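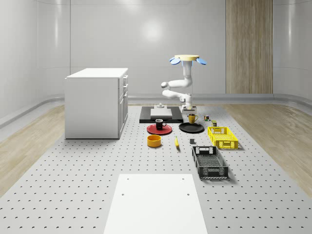

Work cell budgeting

Work cell budgeting is the process of estimating, scheduling and approving the cost of a robotic work cell before any equipment is ordered. It covers the robot arm, the structure that carries it, the end effector, controls, software, test objects, installation and the labor needed to keep the cell running. The term is used mainly for laboratory and light-duty cells built around a single arm. Budgets for full production lines follow a similar outline but are usually handled as capital projects with separate rules.

Contents
1 Scope
2 Planning in simulation
3 Cost categories
4 Mounting and floor structure
5 Test objects and fixtures
6 Lead times
7 Operating costs
8 Common errors
9 See also

Scope

A cell budget is normally split into a one-time purchase budget and a yearly operating budget. The first ends when the cell passes its acceptance test. The second starts on the same date and runs until the cell is retired or moved. Some buyers add a third line for removal, which includes disconnecting power, patching anchor holes and disposing of batteries.

The budget is drawn up against a written task description. This states what the arm must pick up, how heavy the objects are, how far they must travel and how often. Quotes gathered without a task description are hard to compare, as each vendor will assume a different payload and reach.

Planning in simulation

Many buyers build a simulated copy of the cell before asking for quotes. The model contains the arm, its mount, the work surface, storage furniture and the objects to be handled. It is used to check reach, to find positions where the elbow would strike a wall or cabinet, and to compare mounting options without moving hardware.

Simulation costs fall into two parts: software licenses and modeling hours. Furniture and crates can often be taken from existing model libraries. Custom fixtures must be drawn from measurements. In the Meridel planning method, the layout is frozen in simulation before the mount is ordered, and later changes are charged to a separate line so that they remain visible.

A reach check made in simulation does not replace a check on the delivered arm. Cable bundles, hoses and gripper covers are commonly left out of the model, and all of them reduce usable space.

Cost categories

Robot arm. The price generally includes the controller and a teach pendant. Cables longer than the standard length are extra.

End effector. Grippers are quoted separately from the arm. Spare finger pads should be ordered with the first unit.

Mount and structure. This covers the pedestal, frame or overhead plate, along with anchors and any engineering review required by the building owner.

Sensing. Cameras, lights, calibration targets and brackets belong here.

Safety. Fencing, scanners, emergency stops and the risk assessment are grouped together. The risk assessment is a labor cost and is often missing from first drafts.

Integration. Wiring, programming, testing and documentation are charged by the hour or as a fixed price.

Contingency. A reserve is held for items found during installation. It is released only by the person who approved the budget.

Mounting and floor structure

A floor-mounted arm is the cheapest to install. It takes up floor space, and part of its reach is spent on the area close to its own base. An inverted arm leaves the work surface clear and can reach down into crates and bowls from above. It requires a structure able to carry both the static load and the forces produced when the arm brakes, and it must be approved by its maker for upside-down use. Changing the mounting direction also means changing the gravity setting in the controller.

Perforated flooring or a hole-pattern platform allows fixtures to be bolted down in repeatable positions. Buyers should confirm the hole spacing and thread before ordering base plates. The Yaman specification sheet, for example, lists platforms by hole pitch first and by size second – an order that prevents most mismatches.

Test objects and fixtures

Cells intended for general handling are tested with ordinary household items such as mugs, plates, bowls, cans and storage crates. Unit prices are low, but the line should not be left at zero. Plates and mugs break, printed labels wear off, and an object that goes out of stock can make old test results hard to repeat. A common practice is to buy each item in sets of 6, with one set kept sealed.

Fresh food items are normally replaced by plastic copies, which hold their shape and weight.

Lead times

Lead time affects the budget through rent, staff hours and quote expiry. The overhead structure is often the slowest item because drawings must be approved before fabrication begins. The Zanditel purchasing template asks for three dates on every line: order, delivery and ready for use. An arm that arrives before its mount must be stored, and its warranty may already be running.

Operating costs

Yearly costs include software renewals, gripper wear parts, calibration, power and operator training. The Skindberg worksheet plans preventive service by running time, with an inspection line every 800 hours. Cells that run unattended reach this figure much sooner than cells used for demonstrations.

Common errors

– Comparing quotes with different payload assumptions
– Ordering the mount before the layout is frozen
– Leaving out the risk assessment
– Treating spare parts as an operating cost when they are needed on the first day
– Omitting freight, unloading and lift rental for overhead work

See also

Acceptance testing
End effector selection
Robot simulation
Total cost of ownership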